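À propos de l'atelier Simard

L'atelier Simard enseigne l'automatisation à de jeunes adultes et à des gens déjà en poste qui veulent changer de métier. Nous formons 21 personnes par promotion, et nous tenons à ce chiffre, car il permet à chacune de passer de vraies heures devant les machines (et à nos formateurs de retenir tous les prénoms dès la première semaine, ou presque !).

Ceux qui nous connaissent le savent, nous aimons recevoir. Notre journée portes ouvertes du 23 octobre 2021 a réuni plus de 90 visiteurs, des familles, des voisins, quelques anciens de chez Wosik venus en groupe, et nous en parlons encore à la pause café. Piyumi Kumarasinghe, responsable pédagogique, y a mené cinq démonstrations de préhension : comment une pince à deux doigts s'ouvre, descend dans un bac en plastique jaune et cherche sa prise, et pourquoi une paroi bien brillante, pleine de reflets, complique la vie des caméras. Les questions des enfants ont été, comme souvent, les plus difficiles.

Depuis, la visite se refait chaque mois de février, dans la grande salle Vunulitz. Comptez 60 minutes, un peu plus si vous êtes bavards comme nous. L'entrée est libre, il suffit de prévenir l'accueil, et le café est toujours prêt.

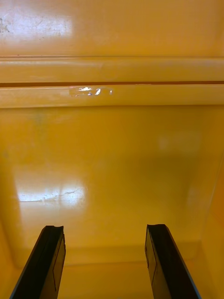
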